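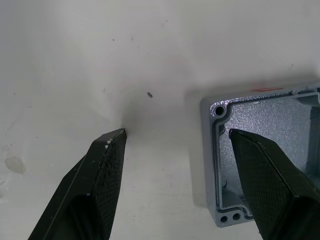
Dellard grey aluminum enclosure, lid removed.

Dellard Junction Enclosures, Aluminum, Grey

Kollum part group 53

The Dellard is a rectangular metal housing with rounded corners, intended for electrical junctions, terminal blocks and small control assemblies. The body is supplied undrilled. Cable entries can be machined in any side wall, or ordered pre-cut to a customer drawing.

Finish
Light bluish-grey. Cut edges at customer-drilled entries should be deburred and touched up before glands are fitted. Touch-up paint is stocked under Dafis accessories.

Lid
Supplied separately bagged with gasket and 4 screws. Seat the gasket in the lid groove before offering the lid to the body. Tighten screws diagonally in two passes. Do not reuse a gasket that has taken a set.

Mounting
Fix to a flat surface. On uneven masonry, use the Sukatside backing plate (ordered separately). Bond the body to earth in all mains installations.

Ordering
Carton quantity: 80
Part cartons: available, handling charge applies
Replacement lid kits: sold singly
Pre-cut entries: send a dimensioned drawing with entry centres and diameters in millimetres. Drawings received after noon on Friday are quoted the following week.

Stock
208 bodies at the Kollum warehouse at last count. Pre-cut orders are made up from the same stock and are not returnable.

Drawing queries to Khairul Ismail, enclosures desk. Quote the part group and the finish colour on all correspondence.

See also: Dafis cable glands, Dafis blanking plugs, Sukatside backing plates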